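Two-Arm Bench Build: Simulation Gallery
Rania Ouazzani
Posted 19 October 2024

The Goditz build is a pair of arms on a shared workshop bench, meant to move produce between a cutting board and a cardboard box. The control code is written against a simulated copy of the bench and goes to the hardware after that. Both renders on this page come from the simulated copy. The physical arms are mounted but still waiting on a power supply.

The simulator is Zulirton, running on the workshop desktop. The controller is a small package of my own called Gitonska, which reads a task file and sends joint targets to both arms. Each arm has its own process. A third process holds the lock on the space over the box so that only one wrist can be in there at a time. Task files are plain text and the format changed in June, so anything older than that has to be converted before it will load.

Work started with the box, as the walls and flaps cause most of the planning failures. Collision shapes for the flaps are flat plates with no bend. The planner treats them as rigid, and a touch on a flap ends the run with an error code. That is stricter than real cardboard needs. I left it strict.

Box, flaps open

Strawberry at the box opening, right arm. The forearm and wrist housing block most of the box from this view, so I check clearance from the log and use the render only for a rough look at the pose. The left arm is on the other side with its finger pointing up toward the left flap. 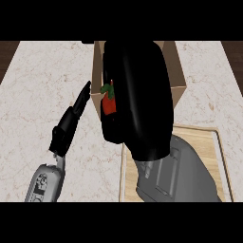 Box, no flaps

The same bench with the flaps removed from the model. I keep this version for timing tests. With the flaps gone the approach to the box can come in lower, and the planner returns a path on the first try more often. It is also the version to use when changing gripper settings, as there is less to go wrong at the box end.

Red bell pepper on the cutting board with the right gripper beside it, left fingers closed near the front corner of the box. The box is empty. The raised rim of the board is modeled as four thin blocks, and the fingertips need a clearance value of their own to get down beside an object without catching on it.

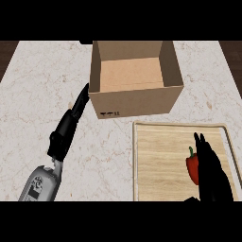
Grip force is set per object in the task file. The pepper has a smooth skin and a wide body, so it gets a wider opening and a slower close than the strawberry. The friction value for it is a guess and will have to be measured on the bench.

Settings in use for both renders:

Control step: 2 ms
Planner timeout: 15 s
Maximum planner samples: 300 per segment
Retries before abort: 2

Open items

The left arm holds its last pose when it has no task. It should go back to a rest position clear of the box.

The counter texture is marble and the real bench top is painted board. This has no effect on planning. It will matter once the vision code is trained on renders, and the texture will be swapped before then.

The Šimek wrist mounts have a little more play than the model allows for. I will measure them with a dial gauge when the arms have power and put the figure into the joint limits.

Task files and the bench model are on the workshop drive under goditz/sim.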